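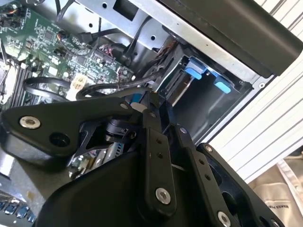
One reader wrote in that the canopy on her Biltis stroller kept dropping on one side, and that she had followed the booklet twice before giving up. The booklet leaves out a step. The instructions that follow cover the Biltis and the Cestanard, which use the same clips.

What you need

A flat screwdriver
A soft cloth
Two replacement clips, if yours are cracked (Wirex sells them in pairs)

Fitting the canopy

1. Put the brake on and recline the seat all the way.

2. Find the two slots on the side rails, 5 inches below the handle joint. Wipe out any crumbs or sand.

3. Hold the canopy half open. Fully open, the arms spread too wide and the clips go in crooked.

4. Push the left clip down until it clicks, then the right one. This is the part the booklet skips: each clip has a small tab on the inside, and it has to be turned toward the seat before you push.

5. Snap the back panel to the seat fabric, starting from the middle.

6. Open and close the canopy a few times. If one side drops, lift the tab with the screwdriver, pull that clip out and go back to step 4.

Stanciu canopies have a zipper instead of snaps. Do the zipper before the clips.

Updated May 19, 2025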